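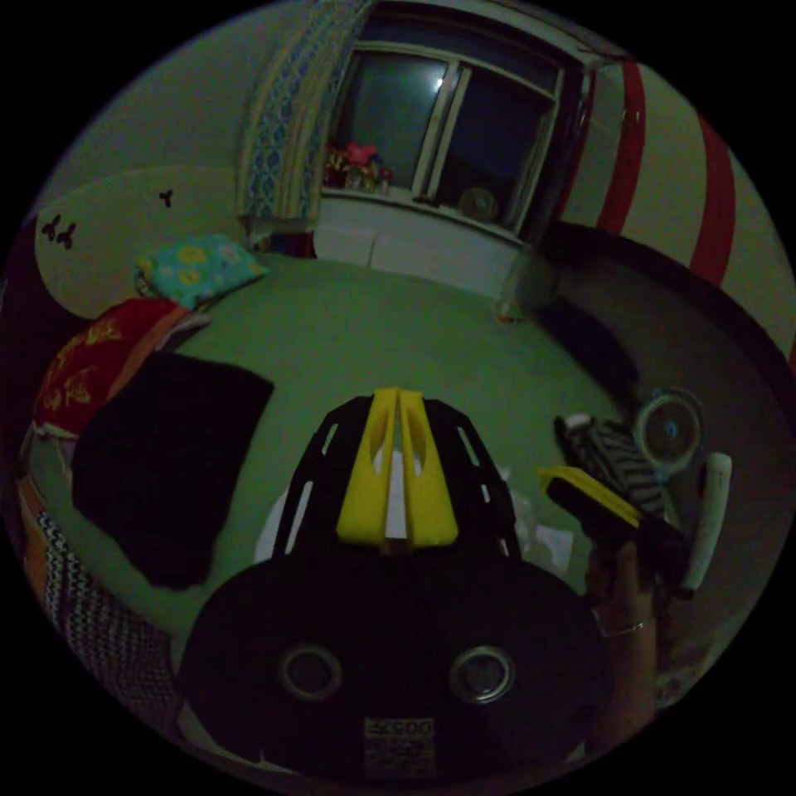
The Flurnesa Home Set is a kit that helps robots learn to do chores. A robot does not know how to pick up a sock or fold a cloth until it has been given many lessons. With the Flurnesa set, people give those lessons by hand. The set has two grippers, one for each side of the body, and each gripper closes its yellow fingers the way you pinch with a finger and thumb. A person may use them at home, on a green floor with cloths and a pillow lying on it, or in any other room.

How does the robot learn?

A small camera rides on each gripper and records what the fingers do. The recordings are sent to the Wedalmont learning center, where a computer studies them. One chore may need more than 600 recordings — folding is harder than it looks! The computer looks for the moves that the recordings share, and the robot then practices those moves.

Who can use the set?

The set is offered to schools and families through the Starnness lending program. Each loan lasts 70 days. An adult must be present whenever the grippers are in use, and fingers should be kept away from the moving parts.

Loans for December may be requested at the front desk of any Starnness library.

Page updated 20 Apr 2021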